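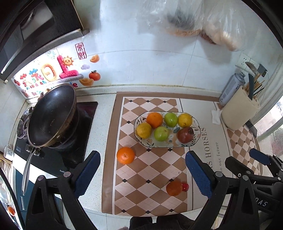 Henport Kitchen Counter Project
Progress report to the Yordanov Fund
2018-08-29

Work since the last report

The eight households in the Corkgate building are all still taking part. Each has a serving plate on the kitchen counter, stocked with whole fruit from Nasar, and each has been asked to keep the plate where people pass it. The idea, as set out in the proposal, is that fruit left in plain sight gets eaten and fruit in a refrigerator drawer gets forgotten. We said when the grant was made that we had doubts about this. We still have them.

Deliveries ran through July with one missed drop. The standard order is oranges, tangerines, apples, lemons and a pomegranate, with cherry tomatoes added at the request of several kitchens. The tomatoes are popular and a nuisance. They roll off any plate with a shallow rim, and they are small enough to vanish behind whatever is next to them. In one kitchen they sit right on the printed counter mat beside the plate, along with a few of the larger pieces, and that seems to be as tidy as they are going to get. We have stopped asking.

Money

The grant is $3000. Spending to the end of July was $1253, most of it fruit and delivery. Plates cost us almost nothing, as most kitchens preferred to use one they already had. We had set aside money for matching bowls and would like to move it to the fruit line. If the Fund objects, we need to know before the next order goes in.

What the kitchens look like

The proposal promised "clear, welcoming counters." Counters are where people keep things. A plate of fruit shares its space with chopsticks and knives in a holder, a tissue, a spray can, whatever came out last and didn't go back. Our first visit sheet had a box for "counter clear, yes or no," and it told us nothing useful, so we dropped it. The new sheet asks only whether the fruit is within reach and whether anything on the plate needs throwing out.

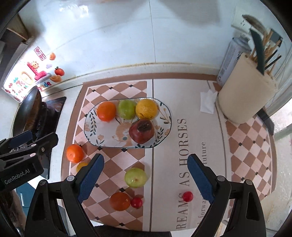
One household wrote on the back of its sheet that the plate was never the problem. The lemons don't get eaten, the note went on, and the pomegranate is too much work on a weeknight, so both of them sit there until they look bad and then everybody stops trusting the rest of the plate. Could they please have twice the tangerines and no lemons at all.

We think the note is right, and it is more helpful than most of what our forms have collected. Lemons were put in the standard order because they keep well and add color. Keeping well is a poor reason to send something if it is only going to be kept. Nasar can swap them for tangerines at a small extra charge. The pomegranate is harder to judge — two kitchens asked for more of them.

Is it working?

We can't say, and we would be wary of anyone who could at this stage. The interim target was 100 completed visit sheets and we have met it, but a completed sheet shows that a visitor saw a plate. It doesn't show who ate the fruit, or whether they would have bought the same apples at the store anyway. Households know when we are coming. It would be surprising if nobody moved a soft orange out of sight that morning.

There is also the matter of loose fruit. The sheets count what is on the plate, and a good share of it in some kitchens is lying next to the plate or a foot away. Visitors handled this differently, some counting it and some not, and the early sheets can't be corrected now. Any chart drawn from them should be treated with suspicion, including the one we were asked to supply for your newsletter. We would prefer that it not run.

Waste is the one area where we have something firmer. Kitchens were asked to write down each piece thrown away, and most did. Apples with a brown mark get tossed early, even when the mark is tiny. Oranges last. Cherry tomatoes are hardly ever written down at all, and we don't believe for a minute that none were wasted.

Plans for the next period

Lemons come out of the standard order, and tangerines go up.

Visitors will count fruit on the plate and fruit off it as separate lines.

Two households will go without deliveries for a month so that we have something to compare against. Both have agreed, one of them with some grumbling.

Visits will no longer be announced to the day.

We are not asking for an extension or for more money. The proposal mentions a second building, and we advise against it until the comparison month is over. If the two kitchens without deliveries end up eating the same amount of fruit as the other six, the Fund should hear that from us in plain terms, and the remaining balance should go back.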